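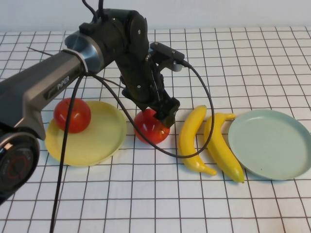 Food Storage and Handling, Unit 4
Ripening and keeping fruit after harvest
Notes by Lieven Wouters

These notes go with the second lecture of the unit. The first lecture dealt with respiration, so make sure you have those notes to hand. The reading for this week is the chapter on ripening in the course reader, up to the section on controlled atmospheres.

4.1 Fruit is still alive

A fruit goes on respiring once it has been picked. It takes in oxygen, uses up its sugars and acids, and gives off carbon dioxide, water vapour and heat. On the plant these losses are made good. After picking they are not, and the fruit lives on what it has stored.

The rate of respiration tells you a good deal about how long a fruit will keep. Fruit with a low rate, such as apples and citrus, can be held for weeks or months in the right store. Raspberries have a high rate and are past their best in a few days.

4.2 Two groups

Fruit is usually divided into climacteric and non-climacteric types. In the climacteric group there is a sharp rise in respiration at the start of ripening, together with a rise in the amount of ethylene the fruit makes. Once this has begun it feeds itself: ethylene sets off ripening, and the ripening fruit makes more ethylene.

Climacteric: apple, pear, banana, tomato, avocado, mango, peach, plum, kiwifruit
Non-climacteric: grape, strawberry, cherry, orange, lemon, pineapple, cucumber

Fruit in the first group can be picked when mature but unripe, and ripened later. Fruit in the second group has to be left on the plant until it is fit to eat. A strawberry picked pale may redden a little, but it will not get any sweeter.

Melons do not fit the scheme well. Some types behave as climacteric and others do not, even within the same species. For the assessment you can leave them out.

Mature and ripe do not mean the same thing and marks are lost over this every year. A mature fruit has grown far enough to be able to ripen properly. A fruit picked before it is mature may change colour and go soft, but the flavour will be poor whatever is done to it.

4.3 What changes during ripening

Colour. Chlorophyll is broken down. In bananas this lets the yellow pigments show, and these were present in the green peel already. In tomatoes a new pigment, lycopene, is made as the green goes. Lycopene forms badly in high heat, so tomatoes ripened above 30 degrees C tend to end up orange.

Texture. Enzymes break down the pectins that hold the cell walls together. In bananas, starch in the pulp is also turned to sugar, and this adds to the softening.

Taste. Sugars rise in fruit that stores starch. A green banana is mostly starch apart from its water, and a fully ripe one has very little left. Tomatoes hold little starch by the time they are picked, so most of the sugar has to come from the plant beforehand. Acids generally fall.

Smell. The compounds that give each fruit its aroma are mostly made late in ripening. They are also among the first things to suffer from cold storage.

4.4 Temperature

Lowering the temperature slows respiration. As a working rule, a drop of 10 degrees C cuts the rate by half or more. This is the main reason for cooling fruit quickly after harvest.

There is a limit, and it differs from crop to crop. Many fruits of tropical or subtropical origin are damaged by temperatures well above freezing. This is called chilling injury.

Bananas: injured below 13 degrees C. The peel turns dull and grey-brown, and green fruit may fail to ripen.
Tomatoes: mature green fruit is injured below 13 degrees C, ripe fruit less easily. Look for patchy colour, pitting and decay.
Cucumbers: injured below 10 degrees C, with pitting and water-soaked areas.
Apples: depends on the variety. Most are held between 0 and 4 degrees C.

The damage depends on time as well as temperature. A few hours in the cold may do no harm where a week would. It often does not show until the fruit is brought back to room temperature, so a load can pass inspection at the store door and be rejected at the shop.

4.5 Ethylene in the store

Commercial ripening rooms for bananas are warmed, kept humid and dosed with ethylene for a day or so, then aired to remove carbon dioxide. The shipper can bring the fruit over green and firm and have it ready when it is wanted.

In mixed storage ethylene is a nuisance. Apples and ripe bananas give off enough to affect what is near them. Lettuce develops brown spots, broccoli turns yellow, carrots become bitter and kiwifruit softens early. Keep producers of ethylene apart from crops that are sensitive to it. Where there is only one store, ventilate it well and take out overripe fruit daily.

4.6 Work for the practical

Work in pairs. Each pair will be given green bananas from one hand, a paper bag, and a ripe apple. Store half the bananas in the bag with the apple and half in the open, on the same bench. Record peel colour each day against the chart, and weigh both lots at the start and the end.

The write-up is marked out of 50, with 40 of the marks for the results and discussion. Hand it to Magnus Urquhart by the last session in February. Late work needs a signed form.

Questions to prepare for the seminar

Why is fruit with a bruise likely to ripen ahead of the rest of the box?
What would you expect to happen to lemons kept beside ripe bananas?
A grower picks tomatoes at the first sign of pink. What is gained by this, and what is lost?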